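Student robotics club is learning to arrange flowers

28 September 2023
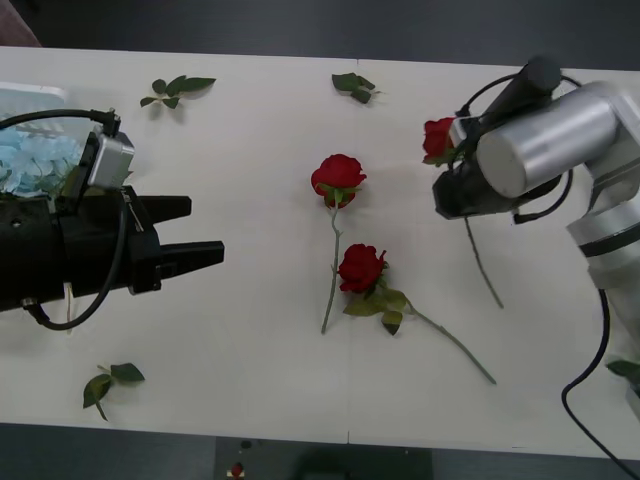 Two arms and three red roses on the club's work table.

I stopped by the Bistby robotics club after classes let out, mostly for the free coffee, and ended up staying until they locked the building. The students are teaching a pair of robot arms to put together a bouquet. Flowers! I've covered this club for a few years now and it has always been mazes and sorting blocks, so I was pretty thrilled.

The project is called Firkero, and it started back in August when a handful of members wanted something harder to grab than a cube. Roses fit the bill. The stems are skinny, the heads are wide and floppy, and they never land the same way twice when you drop them on a table. One arm had a rose in its grip while I watched, with the stem hanging down at an angle, and the other was pointed at the pair lying in the middle with its fingers open. I caught myself holding my breath (so did the student next to me, and she sees this every day).

There are four teams on the project, and they take turns at the table. Each one gets to pick its own plan for which arm does what. One team wants the arms to pass flowers back and forth. Another wants each arm to stick to its own side and stay out of trouble, which sounds sensible to me, though I got a long and very passionate speech about why it's slower.

The goal is the student showcase at Kaewkla Hall, where every team will run its arms in front of a crowd. Scoring goes up to 100 points, with marks for picking up the flowers cleanly and for how the finished bouquet looks. The best practice run so far earned 57, and the team behind it was already arguing over what to change before I'd finished writing the number down.

I asked if they'd be moving on to tulips next. Big groans all around. Apparently the leaves are giving them enough grief already, and a couple of the students would like to go back to blocks for a week or so.

New members are welcome all semester, and you don't need to know any programming to join. Sign up at the front desk in the Lendex Building.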